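14/10/2023

Up at a decent hour with the firm intention of doing the whole bedroom, by which I mean I made tea and looked at it from the doorway. Felista rang while I was looking. She has done her entire flat, cupboards included, and wanted to know how far I'd got. I said I was at the planning stage.

The trouble is the small stuff. Big things have places. A coat goes on a hook, a suitcase goes under the bed and is forgotten until April. But I own a whole population of objects too small to have an address, and they've been living on the windowsill and the chest of drawers and in the blue bowl that was bought for fruit. Foreign coins, a key to a bicycle lock (no lock, no bicycle), four lip balms all at the same stage of life. I read an article once that said you should hold each one and ask what it does for you. I asked the key. We both felt awkward.

So: the basket. I bought it from Masilela in the spring, having gone in for a lampshade, and it has spent the months since holding post. The post went into the recycling, apart from a letter about my boiler and one for Renzo Caputo, who hasn't lived here since before I did and is still very much wanted by his dentist. Then the basket went on the bed, on top of the pink blanket, and the rule was that only things I truly meant to keep could go in. Everything else to the charity bag or the bin.
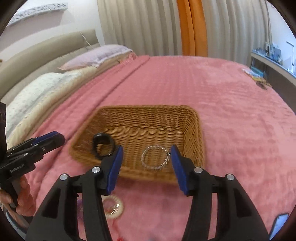 The keepers, so far.

Two things, then. I was quite proud of the severity of it. The bracelet was always going in. Ama gave it to me for my birthday and I've worn it to every wedding since, including the one where Samuele made the speech that went on for 47 minutes, and it was the only thing at our table that still had any sparkle by the end. It's all clear beads and goes with everything, or at least argues with nothing.

The black rubber ring is harder to defend. I don't know what it belongs to. It's thick and squarish and looks important, and I am sure that the day I throw it out something in this flat will start leaking. I tried it against the Tudex flask and the lid of the big jar and it fits neither. Radomir came up to borrow the stepladder and said it was probably a seal. I said a seal for what, and he said "well, something", and took the stepladder.

By lunch I'd lost my nerve and was sitting on the bed next to the basket reading old birthday cards — which don't count as small stuff, I've decided, they're paper and paper is a separate job. The charity bag has one scarf in it. I may want the scarf back, it's getting chilly.

Felista rang again at four. I told her the basket was going very well. Must ask Radomir for the stepladder.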